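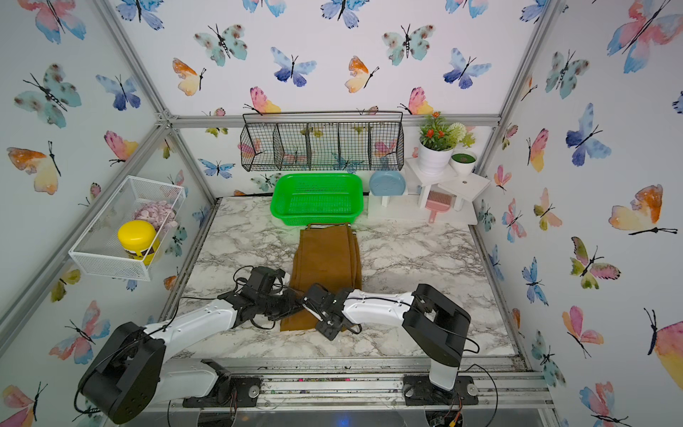 Mansa Amissah wants the drop box on Harnau Street back where it was, and says the new spot by the bus garage is no good for anyone on foot. She was one of 214 people who signed a letter to the Flaltwood clothing exchange after it moved the box in March.

The exchange answered 12/30/24. Short version - the box stays put, but a second one is coming. It goes up outside the Sulemana Road library, open from 8 till dusk, no key needed.

Clothes only. No shoes, no bedding, and please no coat hangers, says Dela Aidoo, who runs the sorting days. Bags should be tied shut. Pants and kids' sweaters are what people ask for most, winter coats go quick too.

The exchange handed out 900 bags of clothing last year, up from 391 the year before. Rent on the storage unit went up as well, and there is talk of charging 2 dollars a bag for adult sizes. Kids stuff would stay free. No vote on that yet.

Yaw Dogbe, another signer, called the library box "fine, if they emtpy it." The old one was overflowing most of the fall, he said, and bags got left out in the rain.

Pickups from the new box will be twice a week to start. Questions go to Elikem Eshun at the exchange desk, afternoons only - the phone there is still out.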